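The Gradinby Papers

Chapter One, in which Nighat Arain inherits a desk

When old Abdelghani Badawi retired from the Brarkham Historical Society he left behind a key, a cardigan and the Gradinby Papers, which were none of them labelled. Nighat got the key. The cardigan went to the op shop and came back.

The papers had been promised to the printer in March, without anyone saying which March. There were 1,207 pages of them, on the drainage of a district that had never, in living memory, been wet. Abdelghani had sorted them by mood.

"You'll want to start with the file holders," said Radosław Tokarz, who had been assistant secretary for long enough to stop assisting. "Everything goes upright. Upright is the whole philosophy."

So she put the white holders on the far table, the pale one with the dark legs, and the unsorted books on the white desk in front. What was on the desk was a problem. What was on the table was history. All it took was moving things from one to the other, a distance a person could manage without putting down her tea.
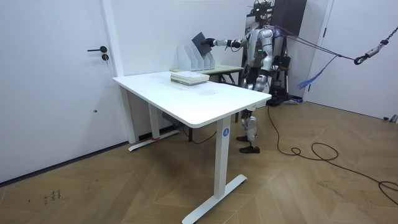
Chapter Two, in which the pile is consulted

By four o'clock she had learned that a book about drains can be put in a slot in two ways, and that Radosław objected to both.

"Spine out," he said.

"They haven't got anything on the spines."

"It's a courtesy to the book."

The darker volume was the trouble. It was the only one anybody had ever asked for, and it had been on top of the pale ones so long that it had acquired seniority. According to the register it was Ashour's survey of the Gradinby culverts, item 759. According to Radosław it was on loan to Chantelle Venter and therefore could not be in the room.
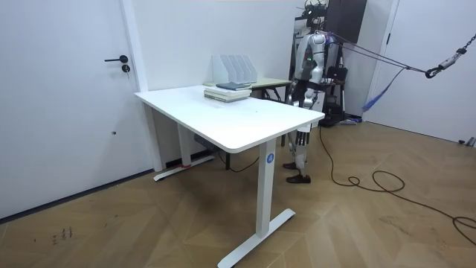 Nighat telephoned Chantelle, who said she had returned it, or meant to, and was there any news on the cardigan.

"It's on the hook," said Nighat.

"He'll be back for it," said Chantelle. "He left it at my place for a year once. Have you looked inside the survey? There's a letter. I never read it. I read the first page and the last, and then I felt I'd intruded."

Radosław said that reading the holdings was not strictly part of the tidying. He said it from the doorway, with his coat on, then took the coat off again and sat down to supervise.

She opened the cover and went past the frontispiece, past a note of thanks to the Plimus Water Trust, and on to the chapter about silt.

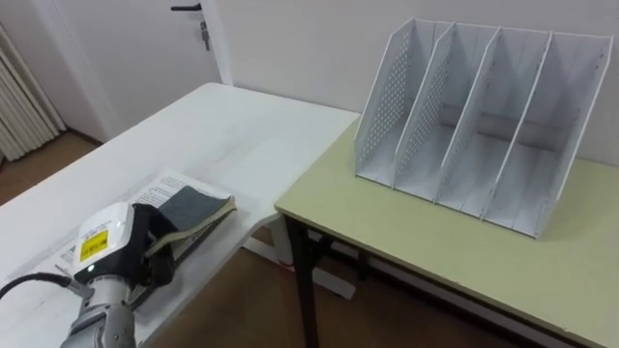

"Well?" said Radosław.

"It's an invoice," she said. "Forty dollars, for the filing of these papers. Made out to us, from Abdelghani."

"Was it paid?"

She turned it over. On the back, in his small furious hand, he had written: Third reminder.

Radosław considered this for some time. Then he asked whether, in her opinion, it ought to go under Finance or under Drains — and Nighat, who had hoped to be home for tea, went to look for the register.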